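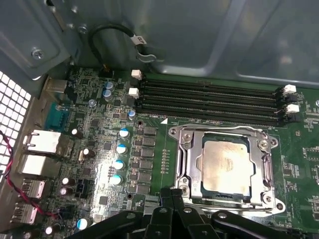 Cooler off, socket open, old paste still on the lid

cestudell_kid
Finally got into the old desktop I picked up in February! Four memory slots, all empty, so I get to fill them however I like. I love these older green boards, the blue-topped capacitors next to the socket make me grin every time. Plan is to clean the chip, put fresh paste on and see if she boots. Anything I should do first?

Lirier13
Oh nice, what a fun one! Coffee filter and rubbing alcohol for that haze, two passes. Close the lever before you wipe so the chip can't shift on you.

raosbench
Disagree with Lirier. I'd lift the chip out and clean it in my hand. If a drop runs off the edge I don't want it going down in the socket.

Lirier13
And then one slip and you've got bent pins. I've done 11 of these with the chip clamped down and never had a drop go anywhere. You dampen the filter, you don't pour!

Thirumalai Kaimal
Either way works if you go slow. I'd look hard at the tops of those capacitors while you're in there. Flat is good, domed means trouble. Then start with one stick of RAM and add the second after it posts.

cestudell_kid
Going with clamped, sorry rao! Alcohol is on the shopping list, will post when she's back together :)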